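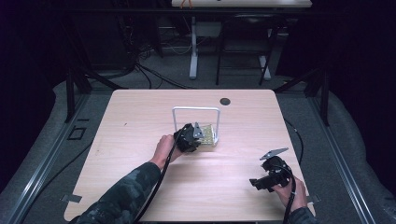

Skorside Manipulation Study: Frequently Asked Questions

What is the Skorside study?
Skorside is a research project on learning two-handed tasks from human demonstration. A person performs a task while holding a gripper in each hand. The recordings are then used to train a control policy, which is tested on a two-arm robot with matching grippers.

Why are the demonstrations recorded with hand-held grippers instead of by remote control of the robot?
Our earlier work at the Storkau laboratory relied on remote control. Operators needed long training, and many had difficulty judging how firmly an object was held. With a hand-held gripper the operator feels the contact directly and moves at a natural pace. The jaws limit the hand to motions that the robot can also make.

Which tasks are included?
The current release covers 3 task families: placing flat items in a rack, passing an item from one gripper to the other, and folding cloth. Rack placement has received the most attention. The gap in a small rack leaves little room for error, and an item held at a slight angle will often catch on the bar.

How many demonstrations were collected?
The rack placement set contains 238 demonstrations recorded by 26 operators. Of these, 110 include at least one failed attempt followed by a recovery. Recoveries are labeled and kept in the training set.

Does keeping failed attempts harm the result?
In our tests it did not. Policies trained with the recovery segments were more likely to try again after a missed placement. Policies trained only on clean demonstrations tended to stop moving or to press the item against the rack. The effect was weaker for cloth folding, and we do not yet have a good account of the difference.

What is the Zwane baseline?
Zwane is the name of our reference policy. It uses camera input and gripper opening width, and it predicts a short sequence of motions for both arms. All results reported for Skorside are compared with Zwane under the same starting positions.

Does the second gripper matter in tasks that one hand could complete?
Yes. Operators were told to use the free hand whenever they wished, and many used it to steady the rack or guide an item. Removing the second gripper from the training data lowered performance even on placements made with one hand.

Can the method be used with other robots?
The motion data are stored relative to the gripper and do not depend on a particular arm. Groups using a different gripper will need to convert the opening width. The Seretti conversion tool, supplied with the data, handles this step for parallel-jaw designs. Suction tools are not supported.

How can I request access?
Requests should be sent in writing to the data coordinator, Sem Verstraete, and should name the institution and the intended use. Requests are reviewed each Monday. The next release, planned for July, will add further cloth folding demonstrations.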